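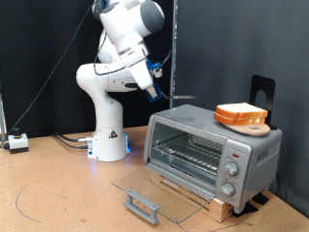

Demonstrations > Tabletop cells > Kitchen task cell

Kitchen Task Cell by Pleltwood — See It on Our Open Day

Reading time: 2 minutes

Last updated: January

The kitchen task cell is the smallest unit in the Pleltwood range. It consists of one seven-jointed arm on a table, a stop button within reach of the operator, and a dark curtain which keeps the background plain for the cameras. Visitors to our Rirnaseo workshop can watch it at work and put their questions to the people who built it.

What you will see

The task on show is putting bread into a toaster oven. The slices wait on a round wooden board on top of the oven, and the arm has to bring them to the wire rack inside. For a person this is nothing special. For an arm it is a demanding exercise, as the opening is low and the hand must enter without touching the rack or the glass door.

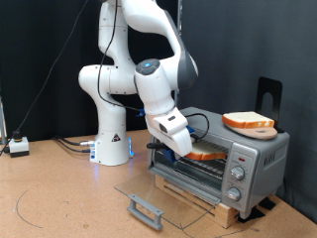

The demonstration is given in 3 parts, with a pause after each one so that visitors may come closer and look at the table. Please stay behind the line on the floor while the arm is moving. Our operator will tell you when it is allowed to step forward.

The movements are planned with Alel, our own control software. You can follow the plan on a separate screen and compare it with what the arm really does — the difference is sometimes small and sometimes not, and we are glad to discuss both. At the time of writing the cell has made 1,503 attempts at this task, and the complete record can be read at the desk.

What is included

The cell is delivered with the arm, table, curtain, stop button and one year of Alel. The table top is 600 mm deep. The oven is not part of the delivery, but most countertop models can be used if the door folds down. Order number: 581.

How to visit

The open day begins at 10 in the morning and the last demonstration starts at 4 in the afternoon. Entrance is free. Groups from schools should write to us before they come, as the room is not large. Spare parts and service contracts are handled by our partner Magagula, who will have a desk near the entrance during the whole day.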